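**Irwood Community Hall, general meeting, July 28, 2024**

Chair: Ezequiel Herrero. Apologies were received from the Bumari tennis club.

**1. Previous minutes**

Accepted with one correction. The hall booking fee for Kuvik Street residents should read $106.

**2. Accounts**

Opening balance $3,027. The power bill was higher than last winter's and has been queried with the supplier. The insurance renewal is due in December.

**3. Roof and gutters**

The leak over the kitchen has come back. Urquijo Roofing quoted for the north side only. Members wanted the whole roof priced before any money is spent. Ezequiel to ask for a second quote.

**4. Library shelf**

Some 141 books are now on the shelf in the foyer. It was agreed to stop taking encyclopaedias and old travel guides. Children's books are still wanted. 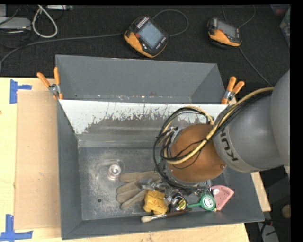
**5. Parking**

Cars are again being left across the Bumari Road gate on market mornings. A sign was discussed. Moved that the hall buy 2 signs, one for each side of the gate. Carried, one against.

**6. Other business**

The colour of the new curtains was left to the next meeting, as the samples had not arrived. The piano needs tuning before the winter concert. A key to the side door is missing, and anyone holding a spare should return it to Ezequiel.

Meeting closed 8:40 pm.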